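Edge-glued maple panel cupping after glue-up
Last updated: September

flomeck_bench
Glued up a maple panel from planks 4 inches wide, flat-sawn, rings alternated. Flat out of the clamps, cupped two days later. Shop sits at 10 percent moisture content by my meter. Glue is Sastari white. Is it the glue?

grainrunout
No. Glue adds water at the seams and you planed too early. Leave it stickered on both faces before final flattening.

Hoxha
Disagree. Water at the seams gives you sunken joints, not cup across the full width. Cup means one face lost moisture faster than the other. Was it lying flat on the bench?

flomeck_bench
Yes, flat on the bench, one face down.

Hoxha
Then that is your cause. Stand it on edge or put it on stickers.

grainrunout
Both can be true. I would still wait before planing.

grokell_77
Alternating the rings also turns one wide cup into a washboard. I keep all the bark sides up and pull the panel down with screws in slotted battens.
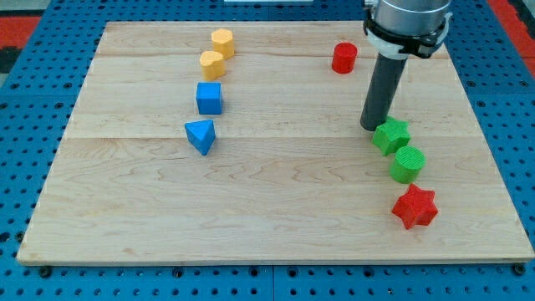 Slot the outer holes only and fix the center one, so the movement splits evenly to both edges. Wax the screws.

Hoxha
Battens hold it but they don't cure it. Fix the storage first, then see if you need them.

flomeck_bench
Stickered it last night with the cupped face up. Will measure again before I cut any slots.

Comments (2)

tt_planer: Same result here with ash. Stickers fixed most of it.

mbrd: What screw size for the battens?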